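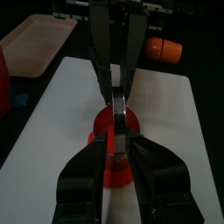 Adelino Peixoto thinks the handle should be the last thing anyone touches on a mending job. Get the body clean and steady first, he says, and leave the metal until you have nothing else to do.

Charito Ambrosio does not agree, and said so before she had taken her coat off. "Adelino and I have had this out more than once. If the strip won't take the curve, I want to know that at the start. I don't want to spend a morning cleaning something that's going to go home without a handle."

She mends household things at Baltis Yard in Gernby, in a ground-floor unit between a tyre fitter and a place that stores shop shelving. Most of what comes to her is small. There are mugs, lidded jars, tape dispensers, tins, a good many lamps and the odd toy. The part she is asked about most is the curved metal strip, whether it is doing the work of a handle, a clip or a band round the outside.

She has had the unit for 11 years. Before that she worked in the back room of a kitchen shop, where she was supposed to be on the till. "People brought things back and the shop would give them a new one and put the old one in the bin. I started taking them out of the bin. After a while the manager gave me a drawer."

I asked what usually goes wrong with a strip.

"It gets squeezed. That's most of them. Someone packs it in a box with something heavy on top and the curve goes flat, and then they try to pull it back with their hands. You get a kink where the thumb was. A kink is much worse than a flat bit. You can put a curve back into a flat bit."

Her method is slow and she is happy to describe it. She marks the middle of the strip with a pencil line. She holds it near one end, keeps the other end clear of the table, and works the bend in from the middle outwards, a little on each side in turn. She checks it against a paper template, which she cuts from the backs of old calendars. When the strip sits on the line of the template without being pressed, she stops.

"You can always tell when someone has gone past it and come back. There's a sort of double shine. It's weaker there too. I tell people to stop early and look."

She buys narrow steel strip from Erkach, in boxes of 144 pieces, and a box lasts her a long time. She used to buy it by the coil, which was cheaper, but it came with a bend already in it and she had to take that out before she could put her own in. Brass she keeps for older pieces where steel would look wrong. She does not like aluminium for anything that has to carry weight.

Her pliers are Sekiguchi, with smooth jaws. She bought them second-hand and has put a new spring in them. The jaws matter more to her than the make. "If they've got teeth, they'll mark it. Some people wrap them in tape. That's all right for one job, then the tape moves and you've got glue on everything. I'd sooner have smooth jaws and hold a bit tighter."

How tight is a question she gets from everyone who comes to learn. She holds evening sessions through the winter, starting after the clocks go back and stopping for most of December, when the unit is too cold to sit in. There is room for 21 people if they bring their own stools, though she would sooner have half that.

"They all grip too hard. They think it's going to jump out. You need enough to stop it turning, that's all. And hold it near the end. If you hold it in the middle you've got nowhere to bend it."

The other thing she teaches is passing. With a long strip she works in pairs, one person holding the top and the other the bottom, and the strip has to go from one to the other without dropping or twisting. She makes them do it slowly, and nobody lets go until the other one has said "got it". Adelino Peixoto finds this fussy. She says that he has dropped more than she has.

We talked for a while about tables. Hers are white, which she recommends to anyone setting up. Her first bench was dark wood and she lost screws on it all day. She now has white tops on all of them and wipes them down with washing-up liquid and warm water at the end of each job. White shows the dirt, and she counts that as a point in its favour.

"You can see a rivet on it. You can see filings. If you leave filings on the table they'll scratch the next thing you put down, and the next thing might be somebody's grandmother's."

The one fault is glare. Bright metal on a white top under a strip light is hard on the eyes, and she has moved her lamp so that it comes in from the left. For fine work she lays a grey cloth down. She doesn't use a patterned one, having once spent a good part of an afternoon looking for a washer on a tea towel with daisies on it.

Red things, she says, are their own trouble. She gets a lot of them. Red was a popular colour for kitchens for some years and the pieces are now old enough to need help. The colour is hard to match and it changes depending on what light it is under. In her unit an orange-red can look quite pink by late afternoon.

"I don't try to match it any more. I used to mix paint for hours. If there's a chip, I'll seal it so it doesn't get worse and I'll leave it showing. Most people don't mind. The ones who mind a lot, I send to someone who does paint."

Round things roll, and that is the other trouble. Anything with a flared bottom she stands upright on the widest part and leaves there while she works on the metal. Anything without one goes in a ring of rolled-up towel. She has seen people wedge a piece with tools, and does not allow it. A tool gets picked up without thinking and then the piece goes off the edge.

I asked about prices and she said she would rather I didn't put them all down. A straightened strip is £2 if the piece is clean when it arrives. Everything else depends. She won't give a price by phone, and she won't give one from a photograph either, since people photograph the good side.

Her rule on what she turns away is short. She won't mend anything that goes on a flame, or anything meant to hold a baby or a child. She will look at a kettle but hasn't yet said yes to one. Lamps she rewires only if the base is sound. Apart from those she will look at most things, and she keeps a shelf of unclaimed ones by the door. They go to whoever wants them after a year.

The longest wait on that shelf so far belongs to a jar with a clip lid. The label tied to it reads April 13, 2021, in her writing, with a telephone number that no longer works. She has kept it well past the year. "The clip on that took me three goes. I'm not giving it to just anybody."

Adelino Peixoto has the bench nearest the window, two days a week. He does the cleaning and the glueing, and she does the metal. In practice this means that each job goes back and forth between them, and the argument about the order of work starts again with almost every box that is opened. They have tried writing it down. There is a sheet of card on the wall with two columns, his and hers, and neither of them seems to look at it.

"He's right about glue," she said. "If there's glue to be done, it wants a night to go off and you don't want to be pulling at a handle in the meantime. So for glue, all right, body first. But there isn't always glue."

For anyone who wants to try at home, she suggests starting with a spare strip and leaving the real one alone. Cut a template, bend the spare to it, and do it again with another until two of them come out the same. Put tape over the cut ends so they don't catch your fingers. Keep the old strip even when it is ruined, as the holes in it will tell you where to drill the new one.

She takes work in at the Yard in the mornings. Bring the pieces wrapped separately, with any loose bits in an envelope, and write your number on the envelope as well as on the box.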